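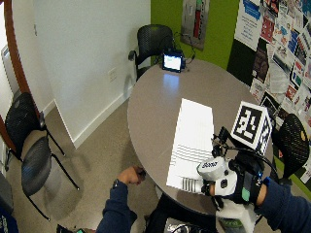

Our question for the term project was pretty simple, can a machine do a house chore yet, start to finish, with no person stepping in. We picked two kinds of chore. Flat stuff (paper, cloths, mail) and bottle stuff (cleaners, soap, anything with a cap). Flat stuff sounds easy and is the one that scared us most after the reading. A person puts a hand flat on a long sheet of paper, fingertips down near the edge, and just slides or pinches it, no thinking. The glove in our work has ribbed fingertips and we argued a lot about whether that is fair, bare skin is better at telling one sheet from two. Left hand stays bare and mostly does nothing in these tasks, which is a finding too, see part 3.

1. What we read and what we compared

Most of the first weeks went to sorting claims. Company videos, trade articles, two long reports from the library. We made a list of chores and for each one wrote down: shown in a lab, shown in a real home, sold to regular people. Very few got to the third column. Vacuuming, mopping, mowing. Thats about it. Dishes got to lab only. Laundry folding is lab plus some "real home" clips where you can't tell who tidied up first.

For the shop floor side we used the Verkum packing line as our case, from the tour in February. Machines there do one box size all day and are great at it. The moment a carton comes in crushed a person walks over. Nobody at Verkum seemed bothered by this. The line is planned around it, there is a stool right there.

Flukerov is the other case, small shop, shelf restocking. They tried an arm for a season and went back to people with carts. Reason given to us was aisle width, not the arm itself.

2. The scoring

Each chore gets a score for reach, grip, seeing, and recovery. Recovery = what happens after it goes wrong. We think recovery is the one everybody leaves out. A kid drops a sponge, picks it up, done. A machine drops a sponge and in most of the clips the clip ends.

We had 291 clips in the end and each one got watched by 2 of us separately. Where we disagreed we used the lower score. Took way longer than planned, and the spreadsheet broke once, so the sorting by length is redone by hand and may have small mistakes. 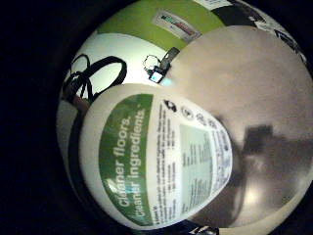 3. Bottles

Bottles did better than paper in our scoring, grip is mostly solved if the thing stands up and is dry. Tilted is another story. Floor cleaner is a good test item: rounded shoulder, smooth glossy side, nothing to hook on to. The one in our work says "Cleaner floors. Cleaner ingredients." on a green band, sideways when the bottle is tipped over, and next to it are columns of directions so small that up close they blur out. So reading the label for how much to use is a seperate problem from holding the bottle. We scored them separately and the gap was big. Pouring a measured amount we scored near the bottom.

The hands part. Paper wants a flat hand and light pressure, bottles want a wrap around grip plus wrist. Two fingers on a tool can do some of both but neither one well, in our opinion. And the second hand matters more than we thought at the start, it is idle for long stretches and then you need it for the cap.

4. Cost

Radebe quoted 3000 dollars for a used arm, no gripper, no install. The Utar rental plan is cheaper for a short run but 24 months minimum so we left it out of the table. For one household neither makes sense yet. For a shop with the same task all day, maybe.

5. Where we ended up

Floors yes. Bottles picking up yes, using them no. Paper and cloth mostly no. Still to do: redo the grip scores for wet items, fix the table numbering, add the Verkum tour notes as an appendix.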